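Tunton-users mailing list
Subject: Re: [tunton-users] Planner 2 release candidate: doorway results
From: Rosalind Gallagher
Date: August 14, 2018

Quang Hầu wrote:
> We ran 800 episodes in the simulated bathrooms with the new costmap
> layer switched on. 95 per cent reached the goal without touching
> anything. I think that is good enough to make it the default and
> retire the old inflation code. Any objections before I merge?

Yes, I'm afraid so. I don't doubt the 95 per cent. I doubt that it measures the thing we want to switch on.

Most of the start poses in that set are out in the open with the goal dead ahead. The old inflation code manages those as well, and I would like to see its number next to yours before anyone retires it. The starts I care about are the ones near a door, where the door itself takes up a good part of the view and the planner has to decide how much floor it really has. 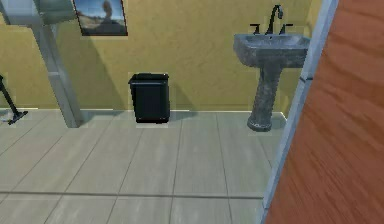

Bathroom, start pose by the open door. Bin and basin against the far wall.

From there the new layer marks the bin properly. It also marks the basin, but as a block the width of the bowl all the way down to the tiles. The pedestal is narrower than that. You can argue this is the safe choice, and for a tall base I would agree, but then please say so in the release notes instead of calling it "improved free space". The thin black stand at the left is a different matter. In my runs it came and went in the costmap depending on the voxel size, and I could not find a setting that kept it without filling the doorway with speckle as well.

My second worry is close range. Your script throws away any episode where the nearest surface is inside the minimum depth at the start. I only found that by reading it, it isn't in your message. Those are just the views that gave us trouble in May.

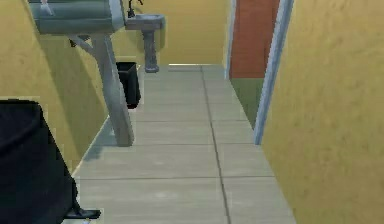 Same bathroom, close in to the nearer basin, doorway on the right.

With the near basin that large, the layer has very little of the left side to work with, and the second basin further along gets merged with the bin into one obstacle. The planner then heads for the doorway even when the goal is at the back wall. Perhaps that is a tuning problem. I raised the clearing range to see and it stopped merging them, but it also cleared part of the door frame, and I trust that even less.

Two smaller points. The Zeltent renderer gives us very clean depth on the shiny bin, and I have never had a real sensor be so kind. And the replanning timeout is set to 500 ms in your config but the docs still give the old value. One of them wants changing.

What I would like before a merge:

- the old code run on the same seeds
- the discarded episodes put back in, counted as failures if need be
- results split by whether the start is near a door

I can do the first one on the Rarkus machine if you send me the seed file. Until then I'd keep the layer behind the flag. It does no harm there and people who want it can turn it on.

Rosalind

_______________________________________________
tunton-users mailing list
To unsubscribe, see the list information page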